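Stirkik fingers vs Hamine fingers for thin stems

gumboot_servo
Finally got the Stirkik two-finger on the arm after the Hamine sat there for most of August. Task is artificial flowers into a vase, which I picked because it sounded easy. I'd like my August back.

Ran 200 picks with each. Stirkik dropped 13. I'm not publishing the Hamine number while it's still under warranty.

offbyone_mm
200 picks on what, though? A fat tulip stem is a gift. Try the orchids and get back to us.

gumboot_servo
Mixed stems, orchids included. Wrist cam view:

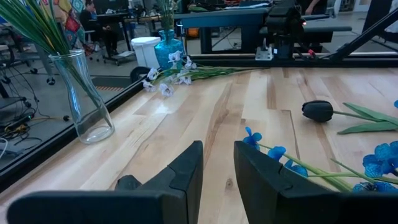 Does finger shape matter more than grip force on stems this thin?

Shape, by a long way. Extra force makes a round stem roll out sideways with more enthusiasm.

tinfoil_flange
Disagree. I ran Hamines for 2 years on cable and the force loop was the whole problem. The default tune is rubbish. Swap the controller for a Tang and they behave.

offbyone_mm
So the fix for a cheap gripper is a controller that costs more than the gripper. Good-o.

tinfoil_flange
Didn't say it was a cheap fix, mate.

gumboot_servo
I'll borrow the Tang and rerun the Hamine with it. Same stems, same vases, same colourful language.

kerbside_kinematics
Anyone tried the Faltenano pads on either of these? Grippy stuff, but mine went shiny — might've been the cleaner I used.

offbyone_mm
It was the cleaner.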